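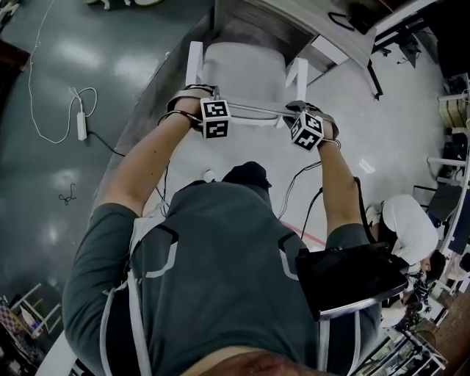 Second-quarter report on the Maddocks streaming series, for the Turkance fund. You asked us for a teen comedy with heart, delivered in short episodes that a family could watch together without anyone leaving the room. We are now at the end of filming block 2, and we have most of one. The sets are built, the cast knows its lines, and the crew has reached the stage of production where everyone has a private opinion about the ending. A good deal of our working day is still furniture: somebody bent over a white chair with both hands on the bar under the front of the seat is as fair a portrait of television as any red carpet. The rest of this report covers scripts, shooting, music, money and the dog, in that order.

Scripts

When we last wrote, the scripts were in what we called good shape, a phrase we would like to retire. The first four were fine. The fifth had two birthday parties in it, on different days, for the same girl. The sixth was mostly a bus ride. We took both apart in January, and the bus ride is now the best thing in the season, mainly on account of the bus breaking down on page 3.

The notes from Mikus, who will carry the series, came to 70 pages. We read them all, twice in the case of the section on the grandmother, who was felt to be "a lot." She has been reduced. She is still a lot, but in fewer scenes, and the test readers who hated her in the old draft now want to know why she isn't in it more. We have kept a file of these comments for our own comfort.

One story change needs your sign-off. In the version you funded, the sisters save the roller rink by winning a talent show. Our younger readers told us, kindly, that they had seen this before. In the new version they lose the talent show and the rink stays open anyway, for dull reasons involving the lease. It plays much better than it sounds. The revised outline went over with the April paperwork.

Shooting

Block 1 finished on schedule. Block 2 finished four days late. Three of those days belong to the weather in Misell, where the tourist office had promised us a dry spring and where the main street spent most of a week under water. The fourth belongs to us. We had booked the school gym for the dance episode without asking whether the school also planned to use it, and it did, for a dance. We considered filming theirs. The principal considered it too, for less time.

We shot the kitchen scenes during the flood week to stay busy, so the kitchen episodes are now complete well ahead of need. If you come to see a rough cut, expect plenty of cereal.

The open casting call brought in 329 teenagers for the small classroom parts, far more than we had planned to see. We saw every one. The days were long and the monologues were largely about divorce. We found our science teacher's nemesis this way, and also the boy who plays the tuba, who can't play the tuba but carries it with real feeling.

Music

The theme song is finished and it is very catchy. We report this as a fact and a warning. The composer's second version, with the handclaps, is the one we chose, and it has been heard in the parking lot, the lunch line and a dentist's office across town. The songs for the rink scenes are still being cleared. Two of the older ones turned out to be owned by people who don't speak to each other, and we are writing a replacement so as not to get involved in a family matter.

Money

We remain inside the total. We don't remain inside every line of it. Wardrobe is under, thanks to a thrift store closing down at exactly the right moment. Locations are over, thanks to the flood and the sandbags. Catering is over for reasons that anyone who has fed a cast of fourteen-year-olds will understand. We have moved money from wardrobe and from the crowd budget to cover these, as the agreement allows, and the full table is attached.

The crowd budget had room because we cut the finale from 400 extras to whoever fits on the bleachers. The bleachers look full. With the camera low and the band in front, they look like a stadium.

The dog

The family dog was recast after block 1. The first dog was handsome and hit every mark, but he would not be in a room with the tuba. The new dog resembles the old one from the left. We have reshot two scenes and written a line about a haircut, and we think viewers under ten will notice at once and viewers over ten won't notice at all.

Next quarter

Block 3 covers the last three episodes, including the talent show and the rink. Editing on the first half has begun and you should have episodes 1 and 2 to watch by the end of August, with temporary music in places and one missing shot of a door. Please don't judge the sound in the bus scenes, which is being redone.

What we need from you is the decision on the new ending, a yes or no on the blooper reel that Mikus would like to run over the credits, and the second payment, which the schedule ties to this report. We would be glad to have them in any order, though we do have a favorite.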